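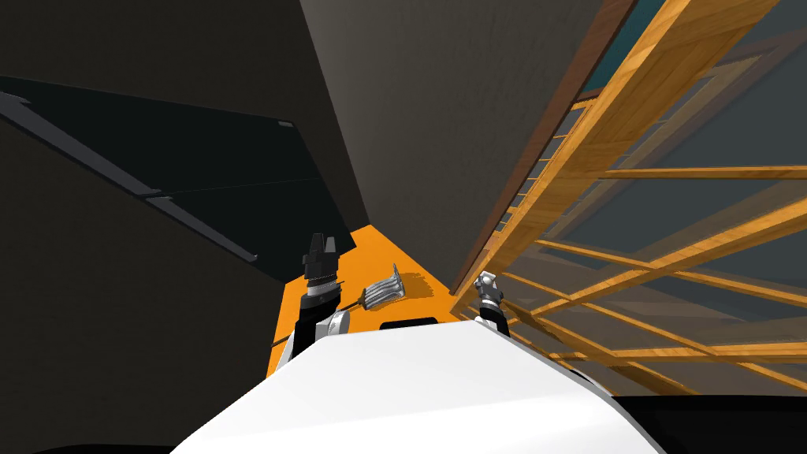
Two arms out over the orange tabletop.

Sunday, January 8, 2023

Cold again this morning, with that gray kind of light that never makes up its mind, and I very nearly rolled over and let the day go. But I had told Wiesława I would meet her at Wendcombe for the back nine, and she is not a woman you leave standing on a tee by herself in January, so up I got, and I put on both pairs of socks and the green hat with the flaps, and I was in the parking lot before the frost was off the windshields.

They had the temporary greens out on 10 and 11, which I grumbled over and Wiesława did not, because she putts better on a bad green than a good one and she knows it. She has had the same putter the whole time I've known her. The grip has gone shiny and it has a nick on the toe from a cart path in Florida, and she rolls the ball with it as if she were pushing a pea across a plate. I have had, let me think, five putters in that time? Six if I count the long one, which I would prefer not to.

Anyway, the real news is that I finally took the Nornolix out on the course. I've been carrying it from the hall closet to the living room and back since Christmas, and hitting balls at the leg of the sofa, and it was getting silly. It's the mallet with the plain white line, the one I tried in the shop back in June and talked myself out of. I kept thinking of it all summer. Every time I left one short (so, most days) I would think, well, the other one had a bit more weight to it. And then there it was on the used rack in the fall, with somebody's initials in marker on the shaft, and I paid for it before I could start being sensible again.

First hole with it I three-putted. I want that written down so that I can't pretend later it was love from the first stroke. The second hole I had one from just off the fringe and I hit it up to the edge and it sat there looking at me, and Wiesława said "That's good," meaning she was giving it to me, and I said no, no, let me knock it in, I want to hear it. It does make a nice sound. It's lower than my old one, more of a thud than a click, and you feel it in your palms even with the winter gloves on.

By 14 I had started to trust it, and I made one there that I am going to be telling people about for as long as they will listen. It went up the little ridge and across and then down to the left, and I had only been trying to get it close. Wiesława took off her hat to it. Her actual hat, in that wind! Then she holed hers from outside mine without a word and put the hat back on. I laughed so hard I had to sit down on the bench.

The rest of my game I won't go into too much. The driver is hopeless when it's this cold, the ball comes off like a potato, and I topped one off 16 that didn't reach the ladies' tees, and I am still finding mud in places. My wedges were fine, though. I've been doing the drill where you keep your lead foot flared and just turn through, no hands, and I think it's beginning to stick. I hit a lovely low one on 17 under the branch of that old oak, and it skipped twice and checked, and for about a second and a half I felt like a person who plays golf.

We had soup afterward in the clubhouse. Barley, too salty, very welcome. The fire was going and there was the usual row of wet shoes in front of it. Sung came over to our table with his coffee and wanted to hold the putter, so I let him, and he did that thing of setting it down behind an imaginary ball on the carpet and frowning at it. He thinks the lie angle is too upright for me. He may be right. He looked at my setup from behind the chairs and said my toe was down and my eyes were way inside the line, and if I brought it by the shop he'd put it in the machine and bend it a degree or two. I said I'd just made one across the whole of 14 with it the way it was, and he said yes, and how about the others, and I had to give him that.

He's selling the Sovo bag, too, the stand bag with the blue straps he bought last spring, as it's too small for all the things he carries. I picked it up and it weighs next to nothing. Mine must be double that, and half of it is old tees and a rain jacket that doesn't keep out rain. I didn't say yes. I didn't say no either, and I'd put money on myself having it by the end of the month.

Wiesława told us a story over the soup that I hadn't heard before, from when she first took up the game. She had signed up for lessons with a ladies' group, and the only clubs she had were a men's set from a yard sale, and for her whole first season she thought everyone's arms ached that much. It was her sister who cut the shafts down for her in the garage, with a hacksaw, with no measuring whatsoever. She says she broke 100 the next week. I asked what she did about the grips and she said "Tape," as if I'd asked what you put on toast.

Home by two. I cleaned the clubs in the utility sink, which I never do, and dried them with the good towel, which I'm not supposed to do, and then I stood the Nornolix by the radiator and moved it away again in case the heat isn't good for the glue. Then I fell asleep in the chair with my shoes on.

I should also put down my resolutions, since it's a week into the year and I haven't. Ten minutes of putting every evening, on the hall rug, with the phone in the other room. No more buying balls because the box is pretty. Get the seven iron regripped before it flies out of my hands and hurts someone. And play with Wiesława every other weekend if the weather allows, and on the days it doesn't allow, go anyway and have the soup.

My knee is a bit stiff tonight, the left one, from the hill up to 18. I've got the hot water bottle on it. I've just been out in the hall in my robe and rolled a few, and I made four in a row into the coffee mug, and then I missed the next one so badly it went under the bookcase. I can see it there but I can't reach it without getting down on that knee, so it can stay put until tomorrow. Going up now.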